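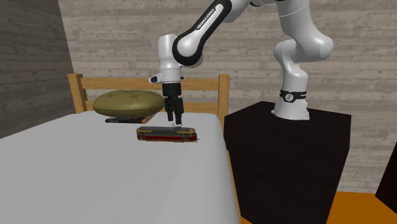 What do I need to run the pick episodes at home?
A desktop with a recent graphics card and 2 GB of free disk space. Everything here is simulated, so you can get going before you own a single motor.

Gridberg
A small set of simulated pick-up episodes in furnished rooms, built in the Brurnwood shared workshop.

What's in it
There are 200 episodes, each with one arm, one room and one target object. Joint angles, gripper opening and a rendered view are saved for every step. The targets are everyday things and toys, model tram included, and the surfaces go from hard desks to beds. Beds turned out to be my favorite — a target lying on a mattress makes for a really fun reach!

Layout
episodes/ one folder per run
rooms/ room files, with furniture placement
tools/ playback and export scripts
splits.txt which runs go where (48 are held out for testing)

Getting started
Unpack the archive, open tools/ and run play.py with an episode number. Space pauses, the arrow keys step back and forth. If the window opens black, delete the cache folder and try again. Export writes plain CSV, and it's quick: some 60 seconds per batch on my old machine.

How it was made
I drove the arm by hand with a secondhand game controller, at the long bench next to the laser cutter. The controller code is Costum, my own little input layer, and you're welcome to pull it out and use it for something else. Stick drift in the early runs is real and I left it in.

Known problems
Mattresses are rigid, so nothing sinks in. Small parts on top of a target can catch on a finger during playback. Lighting is the same in every room for now, but I'm so looking forward to fixing that in July.

License and contact
Free for any use with credit to Maximiliano Collado. Bug reports and new rooms are very welcome — send the room file along with the episode number you tested it on.

Last updated 2020-06-06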